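Back from the open day at Julline, and my head is still full of planners! I mostly hung around the Trirura desk, where they let us scrub through the grasp planner's logs (787 runs from June, all table-setting stuff, spoons and small dishes). The fun bit for me was the replay tool. You drag a slider, and it redraws the grasp candidates at every step, 20 at a time, ranked by score. Shiny things still give the depth model trouble, so they've added a second check before the fingers close. I want that slider at work.
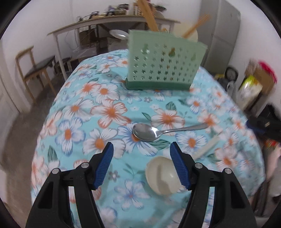

Beneš wrote in afterwards to ask whether the replay tool reads older logs too, as the version at Staltton choked on anything past 1000 steps.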